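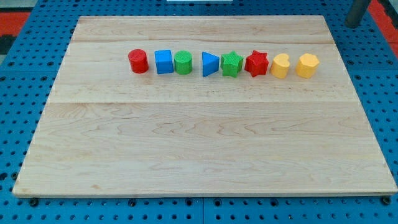
Dernière mise à jour : 17 mars 2021

Primo-accédants : Braltari en tête, et de loin

Quatre critères. Prix au mètre carré, emploi, fiscalité locale, temps de trajet. Et 28 communes passées au crible par le cabinet Drelier, qui publie son classement des villes où acheter une première fois. Résultat : Braltari devant, Brirbridge juste derrière. Surprise pour qui n'a pas suivi le marché depuis deux ans.

Madhu Pathak, elle, a suivi. Infirmière, locataire depuis ses études, 2 refus de prêt avant d'obtenir le bon. « J'avais fait une croix sur le centre. Et puis un trois-pièces quartier de la gare, à rafraîchir entièrement. J'ai visité le matin, offre le soir. » Signature prévue en juin. Les travaux, on verra après.

Côté emploi, Braltari profite de l'arrivée du groupe Subramaniam : 200 postes annoncés, logistique surtout. Les agences le sentent déjà. Moins de biens en vitrine, des vendeurs qui négocient plus dur. Les petites surfaces partent en premier, les maisons de ville tiennent un peu mieux.

Brirbridge joue une autre carte. Taxe foncière modérée, une ligne de bus refaite, des prix encore sages au nord du canal. Au sud, c'est fini, ou presque. Le cabinet note aussi des copropriétés anciennes mal entretenus : demander les procès-verbaux d'assemblée, tous, avant de signer quoi que ce soit.

Reste l'apport. Les banques en veulent davantage, même pour les dossiers solides. Pathak a vendu sa voiture pour boucler le sien. Elle ira travaillé à vélo, l'hôpital est au bout de l'avenue.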